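Bar clamp
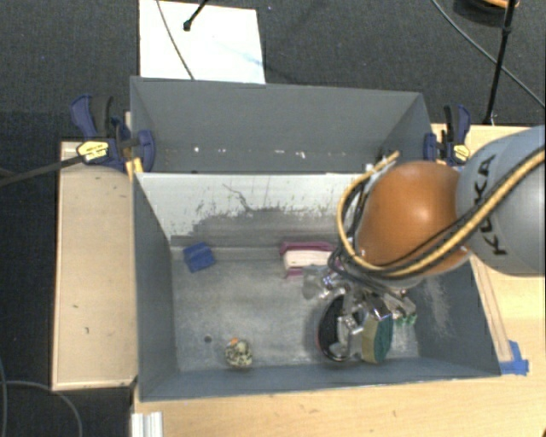 Two blue and black bar clamps gripping the sides of a pair of gray bins.

A bar clamp is a hand tool that holds two or more things firmly together, or holds one thing firmly in place, by squeezing it between a pair of jaws set along a straight bar. One jaw is fixed near the end of the bar and the other slides, so that the same clamp can take hold of a thin tray wall one minute and a thick plank the next. It is one of the most obliging tools in any workshop, and a good many people who own a couple soon find themselves wishing for more.

Parts and operation

The bar is usually made of steel, although aluminum is common where weight matters. On the familiar one-handed kind, also called a trigger clamp or quick clamp, the sliding jaw is carried on a body with a pistol-style handle. The user pushes the jaw up against the work and squeezes the trigger, and each squeeze walks the jaw a little farther along the bar until the grip is snug. A small release lever lets it all go again. Older patterns use a screw with a turned handle in place of the trigger – slower to set, but able to press a good deal harder.

Most one-handed clamps have soft pads over the jaws, which spare the work from dents. Pads do wear and wander off over the years, and scraps of thin wood make a perfectly decent substitute.

Holding bins and trays

Though bar clamps are most often thought of in connection with gluing boards, they are just as handy for keeping containers where they belong. An open bin is light for its size and will creep across a smooth tabletop with every reach into it. A clamp closed over the rim keeps it still, and where bins stand one in front of another, clamps at the sides can steady them without a single screw hole being made in the furniture.

Sloping sides call for some patience. Jaws like to meet flat, parallel faces, and on a tapered wall they tend to slide upward as pressure builds. A wedge or block tucked behind the jaw evens out the angle. Plastic walls also bow if squeezed too eagerly, so gentle pressure is best – just enough that the bin no longer shifts when nudged.

Care

Bars should be wiped clean of dried glue and dust, which can keep the sliding jaw from catching. Clamps keep best hung up by the bar, with the jaws left slightly open.

See also: C-clamp, pipe clamp, spring clamp, workbench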